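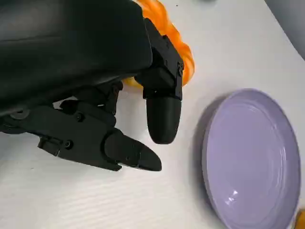
Home Our Work Lending Boxes Reports Contact

Kandgate Table Collection: progress report to Brornum

Last updated: January

We are so pleased with how this period has gone! When we last wrote, the collection was a few shelves of tableware and a long wish list. Now there are 168 pieces cataloged, cleaned and ready to go out, and the first lending boxes have left Buris and come back again with (nearly) everything in them.

A quick reminder of what your money is paying for. Each box holds what a small group needs to set a table and talk about food: plates, mugs, and a mix of things to put on the plates. Schools, day centers and after-school clubs borrow a box, use it for as long as they like within the term, and send it back. We planned eight boxes and ended up with 10, thanks to a very good price on mugs.

Plates and mugs

Choosing the plates took longer than anything else and we would do it the same way again. We wanted a matte surface and a low rim so that a piece can be set down from any side, and we wanted a soft color that lets the food stand out. The shallow purplish-gray plate won easily. Against a white table the bright orange pieces show up beautifully on it, and the teal mug next to them looks great too. We tried a patterned plate for one week and everything on it got lost.

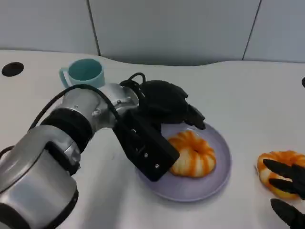 Antoniuk wrote back after seeing the draft list and asked whether one plate color was enough, and whether groups would end up arguing over whose plate was whose. They suggested a second color in every box, and said they would be glad to quote for it. We like the idea a lot. For now we have put it down for the next order, once the current plates have had a full term of use.

The orange pieces

These are the runaway favorites. Anything with deep ridges gets picked up first, turned over, compared with its neighbor and passed along. Groups have used them for sharing out, for pretend bakeries and for fall tables, and one club ran a whole afternoon on which shapes stay put on a plate and which wander off toward the edge. We had worried that the rounder shapes would be a nuisance on such a low rim.

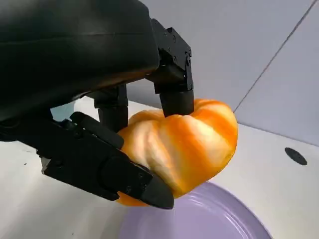 So the next boxes will carry more of the chunky, ribbed shapes and fewer of the flat ones, which mostly stay in the bag. We have also moved the heavier pieces to the bottom of the box, after 2 mugs lost their handles on the way home.

Money and next steps

Spending is on track. The plate order closed under budget and the remaining $469 is set aside for replacement mugs and better dividers. We would like to keep it there through the spring, if Brornum agrees.

Still to do: reprint the packing card (the type is far too small), finish the labels for the last boxes, and settle on a return day. Thursday is the front-runner, as the loading door at Buris is free all afternoon.

This site uses cookies to remember your settings. Accept Decline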